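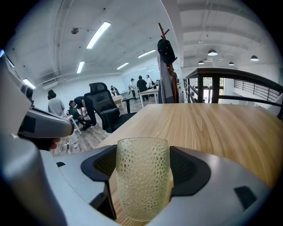 *Slide 1: the bumpy glass, upright between the two pads*

Leave that up while people find seats. Say hello, say who I am (Corinne Pettigrew, second year on the project, the one who writes things down), thank Ingrid for the slot.

Start with the glass. I want everyone to look at it for a second before I say anything clever. It's pale, it's see-through and it's covered in little bumps, and I reckon I have spent more time with glasses this term than with my own flatmates. Ask: hands up, who here has dropped a glass this year? Me too. Right, so you already know why Thaddeus wanted us to start with cups made of foam, and you can guess how long that lasted.

**What the project is (keep it short!)**

Student project, five of us, called Gidari. Arlo picked the name and won't say where he got it. We hold the gripper in our own hands and do the job ourselves, pick up, move, put down, and the recordings are what the model learns from. One go at a job is one "take". A good session for us is 125 takes. Our first ever session was 30, and I'd told everybody we'd be finished by lunch.

Pause here. Drink some water, Corinne.

**Things I got wrong**

I thought the hard part would be the code. Mortimer did warn me. The hard part is doing a boring thing the same way but a bit differently, over and over, with your elbow up. You start rushing and you don't notice. I went back through one of my Sunday batches and 52 of the takes had me snatching at the glass like it owed me money, so the lot went in the bin. (Don't dwell on this, move on, they'll laugh or they won't.)

Also labels! We had two people using "cup" and "glass" to mean the same thing, and one person (Arlo) using "vessel". If you're starting a project like this, agree your words on the first day. We've got a shared sheet now and it's a thing of beauty. 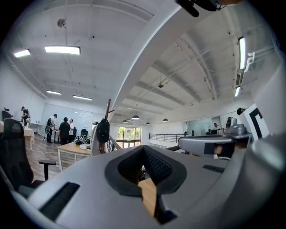

And then there's working in a big open room, which I love, but you do have to get used to it. People walk about, chairs move, and you learn to keep your mind on your own hands. Thaddeus can do it with a full conversation going on behind him. I can't, I join in.

What helped me most was swapping jobs. We do a stint on the gripper, then a stint checking takes, then back again. Checking other people's takes made mine loads better, because you see somebody come in too low and you think, oh, I do that.

**Numbers bit**

Only give them one: 67 takes in the last batch passed the check first time. Mention that Mortimer's check is stricter than it was in November so it isn't a fair race with the old batches. If someone asks about success rates on the trained model, hand over to Arlo, he's done the plots.

**If there's time**

- The mug handle story
- Why we stopped stacking things
- How to join: talk to Ingrid, no robotics needed, I'd never touched a gripper before this

Questions. Repeat each one into the mic, I forgot last time. If it goes quiet, ask Thaddeus to tell them about the foam cups.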